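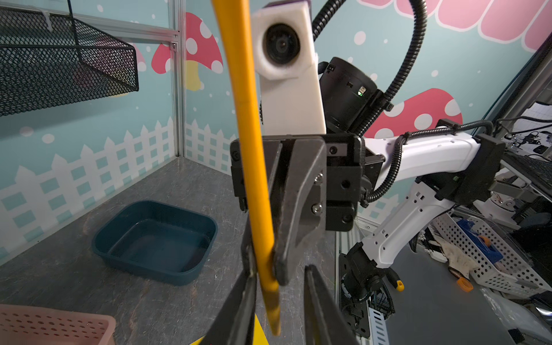

Home Reviews Workbench Forum About

I've been putting off this review of the Juntunen hand controller because I kept changing my mind about it. First week I wanted to mail it back. Second week I was telling everybody at the shop to get one. I've now had it since February and I think I've settled down enough to be fair.

Quick background for anyone new here. I teach a tabletop arm to do small sorting and putting-away jobs, and I do it by demonstration. I drive the arm through the task over and over, the software records all of it, and then a policy gets trained on the recordings. For a long time I did my demos by grabbing the arm and pushing it around by hand, which works, but your own hands and sleeves end up in the recordings and your wrists hate you by dinner. So I wanted something I could hold a few feet away and have the arm follow.

The Juntunen is a handle on a small jointed stand. You squeeze a trigger and the gripper closes, you move the handle and the arm copies you. It clamps to the edge of the table. Setup took me one evening and most of that was me hunting for the right cable (in a drawer, under another cable). The software found the arm on the first try, which made me suspicious, but no, it was fine!

What I like best is the trigger. It has a long pull with a bit of spring to it, so you can close the fingers slowly and stop partway. My old setup, a Pravine, had a button. Open or shut, good luck to you. With anything skinny that's a real problem, and skinny things are most of what I've been doing lately. Take a pencil. It's a long yellow rod with a sharpened tip and you want it squarely between the two fingers, not pinched by one corner. If you slam the gripper shut on it, it can spin or shoot out sideways, and there's another demo in the trash. With the long trigger I can bring the fingers in, see whether it's sitting crooked, nudge the wrist over a hair, then squeeze the rest of the way. I got good at it pretty fast. My nephew got good at it faster, but he's twelve and I'm not going to dwell on that.

My task for this review was picking up pencils and setting them down in a tray, point toward me. I recorded 82 demos over a few afternoons and kept nearly all of them. With the Pravine I'd have tossed a whole lot more, mostly for bad grabs. I don't have a fancy chart for you, I just know how my afternoons used to go.

The other thing I ended up loving is the clutch. Hold down the thumb paddle and the arm stays put while you move the handle back to a comfy spot, let go and you're driving again. Sounds like nothing. But pencils are long, and if you want to turn one most of the way around, your own wrist runs out of room before the robot's does. With the clutch I do half the turn, reset, do the other half. The recording has a tiny pause in the middle. I was worried the policy would learn the pause too, and it sort of did — the arm now stops and thinks for a second before it finishes turning. I trimmed the pauses on the later demos and that mostly cleared up.

Okay, gripes.

You can't feel anything. I knew that going in, there's no motor in the trigger at this price, but I'd forgotten how much I leaned on feel when I was pushing the arm around by hand. You have no idea if you're pressing the tip of the pencil into the table except by looking. I keep the wrist camera view up on the screen for this and I check it constantly. If you don't have a camera down by the fingers, I'd get one before you get this. A camera off to the side just doesn't tell you how the tip is lined up.

The scaling slider is too touchy at the low end. I like the arm moving at a fraction of my hand for close work, and going from 4 to 3 on the slider feels like a huge jump. Everything above that I never touch. I don't know who is running it at 10 but I'd like to stand well back from their table.

The clamp. Ugh. It's a nice metal clamp with a terrible little plastic knob, and it loosens up after a long session. Then the base shifts under your hand, you get a wobble in the demo, and you don't notice until you play it back. I put a strip of rubber shelf liner under mine and it's been better.

Also the manual is four pages and one of them is a warranty card. Jawad Dogar over on the Belville forum has written up the button mapping way better than the company did, including how to make the second button mark a demo as good or bad right when you finish it. Do that one first. I went back through my early demos sorting them by eye and I'd like those hours back, please.

One tip that isn't really about the controller. Slow down, but don't crawl. My first batch I was so careful that the arm crept along like it was sneaking past a sleeping dog, and the trained version crept too. When I redid them at a normal pace, with the slow part only in the last bit before the fingers close, it looked a lot more sensible. And start the pencil in a different spot and angle each time. I got lazy and laid it down about the same way for a whole afternoon, and the arm was lost as soon as I turned it sideways.

So would I buy it again? Yeah. If you're coming from a button controller and you handle thin or fiddly stuff, I think you'll feel the difference the first day. If you only move blocks and cups around, keep what you've got and spend the money on a better camera. And if you really need to feel contact, save up for something with force feedback or keep pushing the arm by hand, sore wrists and all.

I'm moving on to pens with caps next. Already regretting it a little.

Shares 10 Comments 4

Recent posts
Belville table clamps, two months in
Jovutell foot pedal: first impressions
Trimming dead time out of your demos
My old Pravine is up for grabs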